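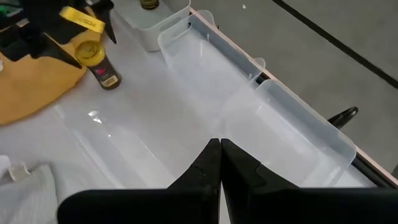

Do I need to be signed to a label to apply?
Unsigned is fine, and so is signed, as long as you control your own recordings and can show me your royalty statements without asking anyone's permission.

Right, a bit more about what I'm after. I run Dramus, a small project based in Sevcombe that helps musicians make sense of what they're paid when their music gets played. I've been putting out records myself for years (mostly under the name Xue, mostly to my mum and a few very loyal strangers) and I still find bits of my statements baffling. So I'm looking for 12 independent artists or bands to spend a few months going through theirs with me, line by line, so I can write a proper plain English guide to the whole business.

You'd suit this if you've got at least one release out on the streaming services and it's had 1000 plays or more. Any style of music! I've already heard from a harp duo and a man who makes very slow techno. You don't need to be good with numbers, and if you've never opened a statement in your life I'd still love to hear from you, maybe even more so.

What you'd be doing

We start in September and finish before Christmas. Once a month you send me your statements from your distributor and your collecting society, if you've joined one. Then we have a video call, usually an hour, evenings are fine, and go through what came in, what didn't, and what neither of us can work out. There's also one group day in Stevudby with everyone in the same room, lunch included, train fare paid back within a fortnight if you keep your ticket.

I'll pay you £22 an hour for the calls and the group day. Reading time at home isn't paid, sorry, the budget wouldn't stretch, but I've tried to keep it short.

About your figures

Your statements stay with me. Anything that goes in the guide will have your name, song titles and totals taken out, and you'll get to read your section before it's published. If you change your mind halfway through, tell me and I'll delete the lot, and you keep whatever you've been paid up to then.

One thing I can't do is chase missing money for you. If we spot a gap I'll show you who to write to and help with the wording, but the claim has to come from you.

How to apply

Send me a short email through the contact page with a link to your music, the name of your distributor, and a few lines on what confuses you most about getting paid. Voice notes are welcome if you hate writing. Please don't send statements at this stage, I only want those from people who are taking part.

I need everything in by the end of August, 5pm on the last day, and I'll reply to everyone, including the noes. If you've got a bandmate who handles the money side, do pass this on to them and apply together, one form of contact per band is plenty.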